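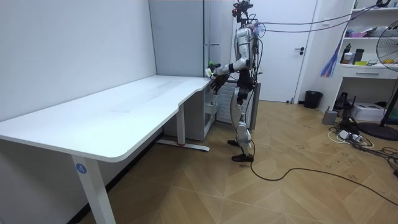

Julián Olmedo owns one good desk and refuses to put anything on it. "It's white," he says. "Look at it. One pen and it's over."

Skurketti, where he looks after the office, took the room in November. The L-shaped desk came from a Drullau clearance for $73, smudges included. He has tried 4 cleaners on those.

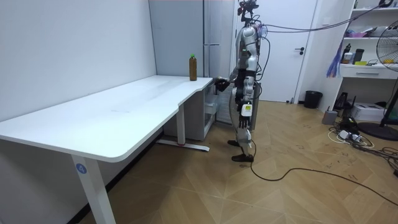 The desk, with bottle.

The bottle, green cap and all, is tolerated. "Everyone needs a drink somewhere - I'm not a monster."
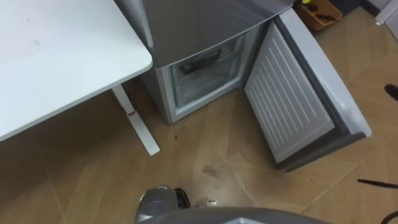
Interview by Khurana Bidum
July 2, 2025

The small fridge by the desk is his other subject. He wants its drawers kept as bare as the desktop, and he has opinions about people who stand there thinking with the door open.

"I give them 30 seconds," he says. "My mother gave us 18."

Has anyone ever left lunch in the freezer? He looks at me for a while. "Soup," he says.

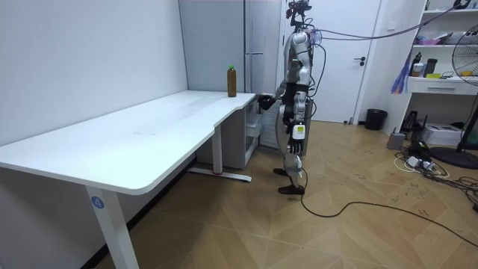
Fridge open, desk nearly clear.

He'd like a second desk for the clutter. He has measured the wall twice.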